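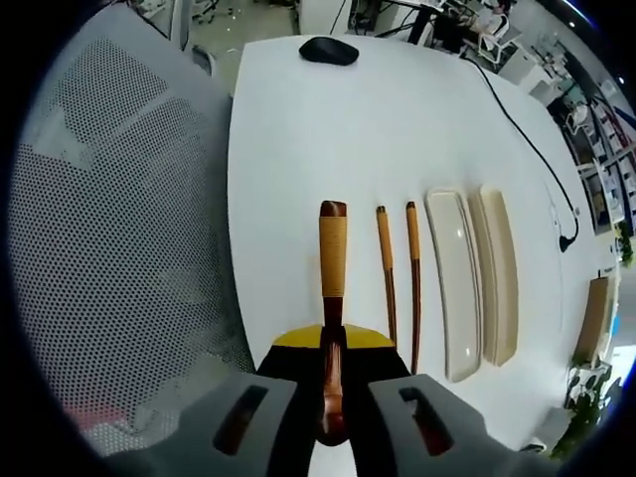

**What should you do with a wrapped wooden handle when the cord starts to look grubby?**

Wipe it with a barely damp cloth, let it dry flat for a day, and leave the cord alone unless it has started to slip.

That question came in more than any other after the spring table sale, so it gets the top spot in the May 2023 issue of the Mirier newsletter. The rest of this item covers how we look after the small wooden pieces in the tableware room: cord-wrapped handles, thin sticks and the long shallow trays that go with them.

**Cord grips**

Light cord picks up oil from hands. On a tan wrap you will see it first as a darker band where the thumb sits. A damp cloth takes most of that off. Dish soap is fine in small amounts, but don't soak the grip. Water gets under the wrap and stays there, and the wood underneath can swell enough to loosen the turns.

If the cord has already slipped, push the turns back up toward the cap with your thumbnail, one at a time. A loose end can be tucked under with a blunt needle. We don't recommend glue. It dries hard and shiny and makes the next repair much more work.

Full rewraps are still done on the bench at the Maldonado Street shop. The price is 1,450 yen for orders sent to the Japan office and is listed in local currency everywhere else. Bring the handle in clean, please.

**Polished wood**

Reddish-brown finishes show fingerprints and dry patches sooner than pale ones. A soft dry cloth is enough most weeks. A few times a year you can use a thin coat of the Cirden wax, rubbed along the grain and buffed after ten minutes. Keep it off the cord - it leaves a yellow stain that does not come out.

**Thin sticks**

Store these lying flat. A stick left leaning in a cup for a whole summer will often take a slight bend, and a tapered one bends near the narrow end, where it is hardest to straighten. If you keep them in pairs, lay both the same way round so the wrapped ends are together and don't rub against bare wood.

Roll each one across a table now and then. If it wobbles, put it under a flat book for a week before deciding it is spoiled.

**Long trays**

Several readers asked whether the cream and the beige are the same tray. They are sold under one name, Dralura, and they share a shape, but the color varies from batch to batch and so does the shine. If you want two that match, ask us to pull them from the same box.

Wash by hand with a soft sponge. Scouring pads dull the surface, and on an off-white tray the dull spots catch every bit of tea. Don't stack trays with handles or sticks inside them. Put a sheet of paper between each tray and keep the stack to 3 high.

**Stock notes**

The plain cord comes in 2,000-foot rolls, and we cut it to order by the yard. The darker cord is out until July. Wax is in stock in the small tin only.

Repair drop-off is at the side counter, Tuesday through Saturday. Tie a tag with your name and phone number to each piece.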